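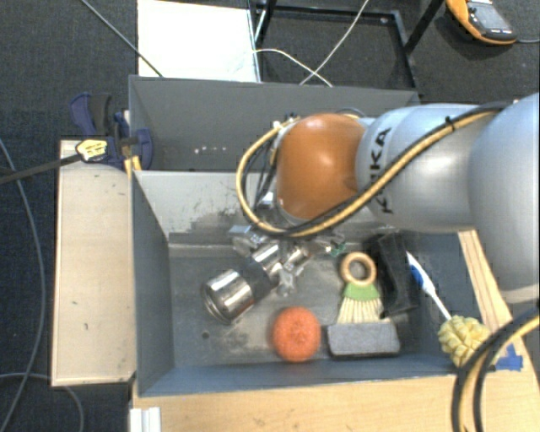 *Cleaning items in an open-topped grey bin.*

# Call for participants: household cleaning diary study, Nereck and Flumside

Starora is recruiting households in Nereck and Flumside for a study of how cleaning products are bought, stored, diluted and used up in ordinary homes. The study runs for five weeks, starting in January. Fieldwork in Flumside is carried out by Sproģis on the same terms.

## Purpose

Dosing instructions on cleaning products assume a known volume of water, a known surface and a user who reads the label. Earlier diary work by Starora recorded what people said they used. The present study records what leaves the bottle, by weight, alongside the task it was used for. The results will go into a report on label wording and cap design. No product is being tested for safety or effectiveness, and participants will not be asked to try anything they do not already use at home.

## Who can take part

You may apply if you:

- are aged 18 or over and do at least part of the cleaning in your household
- live in Nereck or Flumside and expect to stay at the same address for the whole study
- use at least three different cleaning products in a normal week (washing-up liquid counts, laundry detergent does not)
- have a flat, dry surface on which a small kitchen scale can be left out

We are short of applicants from rented flats, from homes with hard water and from households where the cleaning is shared between several adults. Single-person households are welcome.

You cannot take part if anyone in the home is employed in the manufacture or marketing of cleaning products, or if a paid cleaner does most of the work. Households in which somebody has a diagnosed respiratory condition should mention this on the form. It does not exclude you, but the study team will telephone before confirming a place.

## What is involved

**Setting-up visit.** A member of the field team comes to your home, lists the products in use, attaches a numbered label to each container and shows you how to use the scale. Please leave products where you normally keep them and do not tidy the cupboard beforehand. The visit takes 30 minutes.

**Weighing.** Each labelled container is weighed before and after use. Trigger sprays are weighed with the trigger attached. Powders are weighed in their original box, lid closed. If you decant a product into another bottle, both bottles are labelled and the transfer is entered as a separate line.

**Diary.** After each task, write down the product label number, the two weights, the surface cleaned and whether water was added. Paper and online versions are available. Choose one at the start and keep to it — mixed records cannot be merged reliably. Missed entries should be left blank and not filled in from memory.

**Closing visit.** The scale is collected and the containers are weighed for the last time. Empty containers should be kept until then, with their labels on.

A replacement bought during the study is treated as a new product, even if it is the same brand and size. Spare labels are left with you for this.

## Payment

Participants are paid at the closing visit by bank transfer or shopping voucher. Payment is made per household and does not depend on how much cleaning is done. Households that withdraw early are paid for the weeks completed. The cost of the products themselves is not refunded.

## Data

Diaries are stored under a household number. Names and addresses are held separately and deleted once payment has cleared. Product names will appear in the report only in grouped form, for example "bathroom sprays". You may withdraw at any point during the fieldwork without giving a reason and may ask for your diary to be destroyed.

## How to apply

Application forms are available from the Starora office in Nereck and from Sproģis in Flumside. Forms can be handed in at either office on working days until 5 p.m. Please state the type of home you live in, the number of adults and children, and the times at which a visit would be possible. Evening visits can be arranged in Nereck only.

All applicants will receive a reply. Those not offered a place will be kept on a reserve list until fieldwork begins, unless they ask to be removed.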